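The Case for Wiping Down What Already Looks Clean
Opinion, by Merja Huttunen, Ziststead Housing Association

Each February the Association reviews how its shared rooms are kept, and each February the same objection is raised. Residents ask why staff hours are spent on white surfaces that appear clean from the doorway. The question is fair, and the present practice deserves a fuller defense than it has received.

White panels are forgiving at a distance. Grime gathers at the joins, along metal edges and under old tape, where a quick pass with a cloth does not reach. 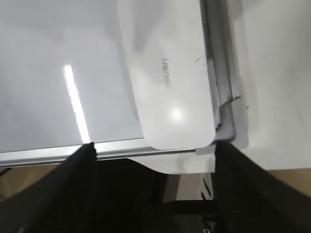
Our current schedule allows 53 minutes per room. Fung-ping Yau, who drew it up, assigned most of that time to edges and very little to open surfaces. Several members have called this excessive. In my view it is the correct division, and it should be kept when the Mabula building joins the schedule.

A second objection concerns cost. The Association maintains more than 2,000 square feet of shared space, and the proposal to clean edges only once a season would save money in the first year. It would also leave residue in place long enough to harden, at which point scraping begins and finishes are damaged.

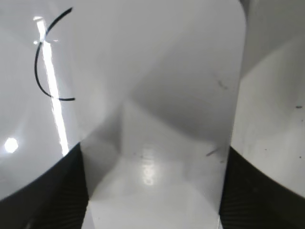

Savings of that kind are usually paid back later under the heading of repairs. Elīna Eglītis made the same point in her written comment, and the board would do well to read it again before voting.

There remains the matter of gloss. Some members favor matte finishes throughout, on the grounds that they hide wear.

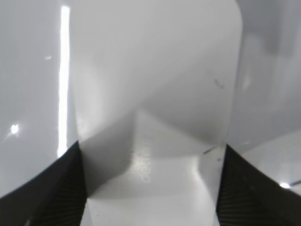 I would ask the board to retain gloss wherever a surface is handled daily. A matte finish may spare us complaints, but it also makes inspection harder. On a curved glossy white surface, light gathers into a long, narrow strip, and an inspector can follow that line and look for any place where it breaks or dulls. The method requires no equipment and can be taught to new staff in a morning. I recommend that it be written into the room guide before the summer schedule is set.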